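Subject: Re: [Sarside-kitchen] Fruit going soft before Monday, what do you do?
List: Sarside shared kitchen and pantry list

On the Sarside kitchen list, a member from the Pleltovow building wrote:

> Hello everybody,
> we got the mixed fruit box again in June and again I have thrown away
> too much of it. The oranges are fine, they are always fine. But the
> dark ones and the kiwis go from stone to soup in one night. I keep all
> of them together in the big bowl by the window. My neighbor says
> everything must go in the fridge at once. My sister says never.
> Also the bowl takes half of my counter and I have a very small
> counter.
> How do you sort yours? And is the box worth it for a small household?
> Thank you, and sorry if this was asked before.

Hello,

it was asked before, I think two times, but the answers were mostly about apples, so I will try to write what I do with the mixed box. I am in the Kariuki building and my counter is also small. The kitchens are almost the same, only yours has the window on the better side.

First, about the big bowl. I had one too and I gave it away. In a deep bowl the fruit at the bottom carries all the others, and you do not see it until it is too late. Now I lay everything out on the counter on the day the box comes, and I look at each piece before I decide its place. It takes me 20 minutes, with the tea. A flat plate is enough for the things I want to eat first.

My order is this:

Oranges. They can wait. I keep two or three on the counter and the rest in the lower drawer of the fridge, without a bag. When they are in the closed plastic bag from the shop, I find mold already after one week.

Kiwis. If they are hard, they stay outside, alone. If you are in a hurry, put one beside a ripe apple or banana and press it with the thumb each morning. When it gives a little near the end, it goes in the fridge the same day. I think this is your "stone to soup" problem – the kiwis were sitting with ripe fruit and nobody pressed them.

Avocados. The same as kiwis, but do not trust the color only. Some kinds stay green when they are ripe. I press gently near the stem. A ripe one can stay in the fridge for a couple of days.

Plums. Soft plums go to the fridge, hard plums stay outside. I wash them only before eating.

Persimmons. Please be careful which kind you have! The flat kind you can eat when it is still firm like an apple. The long pointed kind must be very soft, otherwise your mouth becomes dry like you ate a blanket. If it is still green, only leave it on the counter and forget about it for a time. In the fridge a green one will stay green very long.

So your neighbor is right about the ripe fruit and your sister is right about the hard fruit. You can tell them both.

The plate at the back is for the small things and the kiwi has its place away from the others.

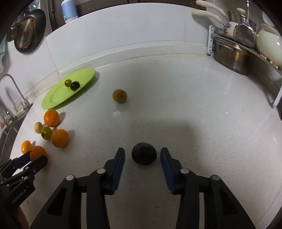 Sorting the fruit on the counter, with the light green plate at the back.

About the space: I do the sorting after the dishes are washed and the pots are standing in the rack, never before. With pots on the counter there is no place to lay anything. I also keep the fruit away from the sink side as much as I can, and I wipe the counter with a dry cloth before. A wet spot under a plum is a bad spot the next day.

If it is worth the price, I can only say for me. I take the small box from Tarnex every second week and not the big one. The big one was too much for us and I was making jam at 11 in the evening, which I do not like to do. If you have something too ripe, peel it, cut it in pieces and freeze it flat in a bag. I weigh it in portions of 100 grams, this is good for one glass with yogurt. Avocado I mash first with a little lemon.

One question back to the list: does somebody know how to keep half of a persimmon? I put it under a small bowl and the cut side becomes brown and leathery. The taste is still good but my children do not want it anymore.

Many greetings from the Kariuki building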